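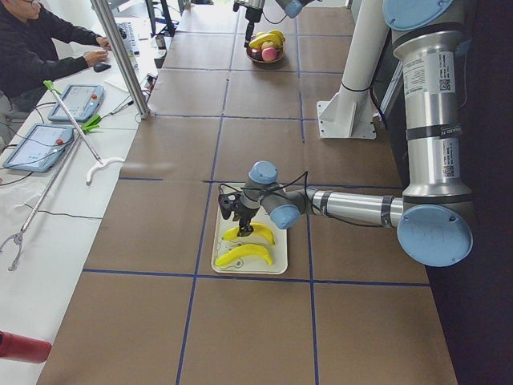 The two-arm handling cell at Delloldale, with tray, fruit bowl and both teach pendants in place.

The Case for the Paper Tablecloth
Opinion, by Iolanda Assunção
2019-01-12

Visitors to the Delloldale workshop tend to ask about the robot arms. The question I would prefer to hear is about the table covering, which is brown paper marked out in dark blue tape. It is the cheapest part of the cell and, in my view, the part that deserves the most careful upkeep. I wish to argue that a laboratory of our size should write its maintenance schedule from the table upward, and that the arms should come second.

The position is not universally shared. My colleague Keir MacBrayne has held for some time that the paper should be replaced with a machined plate and dowel holes, as is done at Semple. A plate does not crease, and a dowel hole does not drift. His figures on repeatability are sound and I do not dispute them. My objection concerns what happens between one layout and the next. Last July we changed the working layout of the cell 9 times. Each change required a roll of tape, a steel rule and part of a morning. A plate would have required a drawing, an order and a wait, and I believe we would have made fewer changes and learned less.

What the paper demands in return is discipline. Tape lifts at the corners where sleeves pass over it. Paper shrinks in a dry room and swells in a damp one. A line that was true when it was laid may be several millimeters out after a season, and an operator who trusts it will teach a poor position with great confidence. For this reason the Delloldale procedure calls for the grid to be measured against the arm bases, and never against the table edge, before any position is taught or corrected. Scuffs may be left alone. A crease that crosses a taped line may not, and the sheet is to be replaced.

The same procedure covers the tray. It is set down across a tape line, and its place is recorded by reference to that line. Shona Chisholm, who keeps our records, has noted 105 position corrections since the cell was first commissioned. By her reading, most of them were made at the arm when the fault lay on the table. Someone had moved the tray, or relaid a strip by eye, and the arm was then taught to agree with the error. Such a correction appears to succeed. It fails the next time the tray is put back where it belongs, and the second repair takes longer than the first would have.

I would make a similar argument about the desk. Both teach pendants lie within reach of the person at the computer, each with its red emergency stop uncovered. This is correct and should be required in writing. The cables that trail between them are less satisfactory. They share the surface with the reacher grabbers, and a long tool picked up in haste may bring a cable with it. We have asked for a cable channel along the desk. It would cost less than 200 dollars, and I cannot see a good reason for further delay.
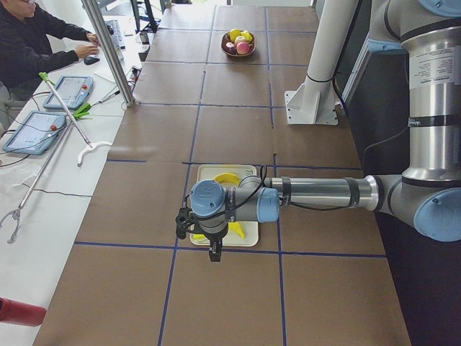
What the Schedule Should Say

At present our written schedule gives the arms a full inspection every 2000 hours and says nothing about the surface beneath them. I propose that the following be added.

The grid is to be measured at the start of each working week and the result entered in the log, including when no change is found.

Any strip of tape that has lifted is to be removed whole and relaid. Patching is not acceptable.

The cable loop at each wrist is to be checked by hand, with the arm stopped, after any change in layout. A loop that was generous over one tray position may be tight over another.

No taught position is to be altered until the tray and the grid have both been checked and signed for.

Jean Cruickshank has objected that these rules add paperwork to a room that already has a good deal of it. I accept the point. The log entry should be a single line, and I would gladly give up the monthly summary in exchange. Mr. MacBrayne will present the alternative of the fixed plate at the next meeting, and members who have used the one at Semple are invited to send him their comments beforehand.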